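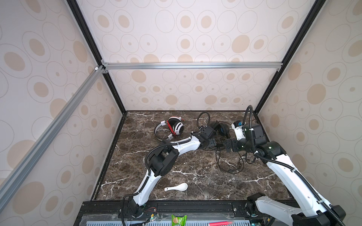

Section 4: Cooking frozen patties on the Niva countertop grill

Read this section before you cook anything from the freezer. The quick start card that comes in the box says "frozen to plate in minutes," and I would take that with a good pinch of salt. The notes here were written by Rezaul Patwary and checked by Solomiia Kravets, who cooked her way through a lot of thick burgers from the Skadwood freezer range and was not impressed by all of them.

4.1 Before you start

1. Look at the burger box first. If the maker says to cook from frozen, cook from frozen. If it says to thaw, thaw in the fridge overnight. The grill has no thaw setting, whatever the store display may have told you.

2. Measure the patty at its thickest point. The Frozen program was set up for thin, flat patties. Anything thicker than an inch needs the manual steps in 4.3.

3. Separate patties that have stuck together. Slide a butter knife between them on a cutting board. Do not bang them on the grill plate.

4. Fit the drip tray. Push until it clicks. It will sit there looking fitted without the click, and you will find out when the grease reaches the counter.

CAUTION: The grill draws 1000 watts. Plug it straight into a wall outlet. Do not use an extension cord or share the outlet with a kettle or toaster.

4.2 Thin patties (Frozen program)

1. Close the lid and turn the dial to Frozen. The light is red while the plates heat.

2. Wait for green, then wait another minute. The light goes by the lower plate only, and the upper plate lags behind it.

3. Lay the patties down with a finger's width between them. The box shows four on the plate. Two cook properly. Four will steam each other and come out gray.

4. Lower the lid and let it rest under its own weight. Pressing down squeezes out the juice and doesn't save any time we could measure.

5. When the beep sounds, check the middle with a meat thermometer pushed in from the side. Ground beef, venison, pork and lamb should read 160 F. Ground turkey and chicken should read 165 F.

6. If the reading is low, close the lid and check again every minute.

NOTE: The beep means the timer has run out. It does not measure the meat, and there is no probe inside the lid.

4.3 Thick patties (manual)

Most of the "gourmet" frozen burgers fall in here, the Romstead venison ones included. They start thick and they stay thick, and on the Frozen program you get a dark crust with a cold center.

1. Set the dial to Manual and the heat to Medium. High is for searing and will burn the outside long before you want it to.

2. Raise the hinge to its upper position by lifting the lid straight up until both sides pass the notch. If only one side goes past, lower it and try again. A tilted lid cooks a tilted burger.

3. Wipe a little oil on both plates with a folded paper towel before you turn on the heat. Venison has very little fat of its own and grabs the plates. The nonstick coating is decent, but it's not as good as the sticker on it claims.

4. Preheat until the light is green, plus the extra minute.

5. Cook with the lid down for around 9 minutes, turn the patties over, and start checking the temperature. We can't give one time for every brand, and I don't believe anyone who does.

6. If you want more color, switch to High for the last minute only.

7. Rest the patties on a warm plate for a couple of minutes before they go in the bun.

CAUTION: Fat can spit when the lid is raised. Use the front handle and keep your face back. The side panels get hot too, even though they are sold as "cool touch."

4.4 Seasoning and cheese

Salt frozen patties after cooking. Salt won't stick to an icy surface and mostly ends up in the drip tray. Check the box before adding any, too, as plenty of these burgers are salted already.

Add cheese with the lid open and the heat off. The plates hold enough heat to melt it. The Harb melting dome sold as an extra does the same job as an upturned metal bowl, and you may already own a bowl. Lift either one with an oven mitt.

4.5 If something goes wrong

Error 109: The lid was open too long during preheat. Close it, turn the dial to Off, and start again.

Burnt outside, cold inside: Wrong program, heat too high, or hinge left in the low position. Go back to 4.3.

Smoke: A little is normal with fatty beef. If it keeps up, unplug the grill, let it cool, and clean old grease from the channel behind the lower plate -- people miss that one.

Patty falls apart when turned: Turned too early. Leave it until it lets go of the plate by itself.

Light never turns green: Try another wall outlet. If that doesn't help, stop using the grill and order part 3670 (lower plate with sensor). Let the grill cool and unplug it before you remove the old plate. Steps for swapping it are in Section 7.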